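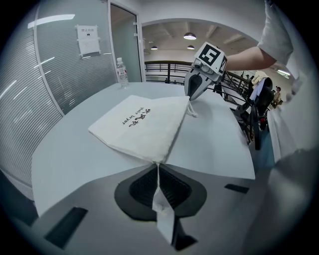 A reader in Prenmont wrote in to ask whether cloth drawstring bags are worth the bother, as hers always end up in a heap at the bottom of the wardrobe and she still can't find the hair dryer when her hair is dripping down her neck. Well, I do sympathise, and I still say yes!

A hair dryer is an awkward shape and the flex gets everywhere, so a soft bag with the name printed on the front suits it very nicely. A plain white cotton one is easy to label yourself with a laundry pen if yours came without any writing.

## Before it goes in

Let the dryer cool right down first. I leave mine on the bathroom shelf while I have my breakfast, and by the time I've rinsed the cup it's ready to put away (on a slow morning it gets a good deal longer than that).

Pull the fluff off the back grille with an old dry toothbrush. Every 3 months or so is plenty for most of us, though if you have long hair or a moulting dog you'll want to do it more often.

Please don't wind the flex tightly round the handle. I did that for years with my old Dotari and the cable went stiff and cracked just where it meets the plug. Lay it in loose loops instead, as wide as your hand, and hold them with a strip of soft fabric or one of those reusable ties.

## Bagging it up

- Nozzle in first, loops of flex on top, plug last.
- Draw the cord up gently and tie a bow. A knot is a nuisance with damp fingers.
- Keep the writing facing out, so you can read it without rummaging.
- Attachments can go in the same bag if there's room. My diffuser is enormous and lives on its own.

## Washing the bag

White cloth does show the dust. Turn it inside out, tie the cord so it doesn't vanish into its own channel, and give it a cool wash with the pillowcases. Dry it flat and smooth the creases with your palm while it's still a bit damp. If the cord does slip inside, fasten a safety pin to the end and work it back round.

As for the heap in the wardrobe, I put up a row of six little hooks inside the door last May, from the Tritton hardware shop, and every bag hangs by its cord. The travel iron was too heavy for its hook and has gone back on the shelf.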